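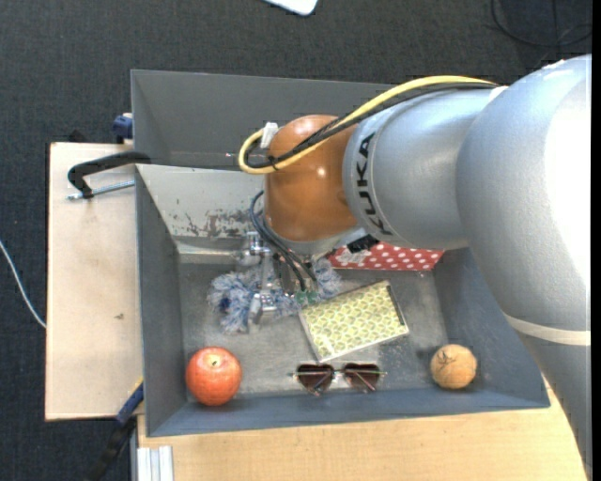
Home | Notebook | Stock | Bins | Contact

20 Jan 2020

Sorting and repairs, gray bins

Worked through the mixed bin before lunch. The fluffy blue-and-white thing with the shaggy strands goes on the soft goods list as item 245. It had no entry in the Ovham sheet, so I added one under "fringed, misc."

Paint on the sloping inner wall is chipped, with dark flecks in the worn patch. Floor is scuffed, leave it. Asked Adel El Khatib whether we still have the gray touch-up from August. He thinks one can is left on the Fornine shelf. If so, sand the patch first and mask the ledge.

Still to do: vacuum out lint, relabel the second compartment, check item 384 against the Husar list.

Last updated: after lunch, bin list only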